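Stop counting episodes

Halina Laskowska, 2023-05-05

Two hands, one tube, back and forth. Most of my week. 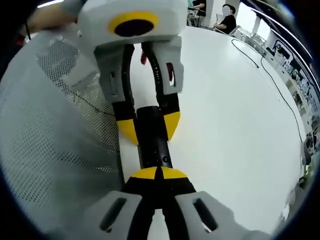 What 3476 episodes got us

Not much, is the short version. We had 3476 handovers logged by the end of last month and the policy still fumbled anything that came in at a slant. Everybody upstairs loved the number. It went on a slide. Triken put out a bigger one so now we want a bigger one too.

My problem with this: a lot of those episodes are the same episode. Same person, same chair, same speed, tube straight up, pass, reset. You get bored by the second hour and your hands go on autopilot. The model learns your autopilot. Great.

What I'd do instead

Smaller batches. Say 500, and each one planned a little. Swap who gives and who takes. Pass it too low. Let somebody left handed do a whole morning. Miss the grab, then fix it, and KEEP that one. We threw out 121 recoveries in the Wivness set becuase the protocol said "clean demos only", and those were the ones I'd have paid for.

I know the argument for volume. Noise washes out, diversity shows up by itself if you collect long enough. Maybe, with a hundred sites. We have one table and the same 3 people at it most days. Nothing shows up by itself at our table.

And pay attention to the tired ones. After lunch the grips get sloppy and people stop looking at what the fingers are doing. Call it a day then. A short afternoon costs less than a month of training on junk, ask the Matlala team, they did the month.

Target for July is already set by the way. Its a count.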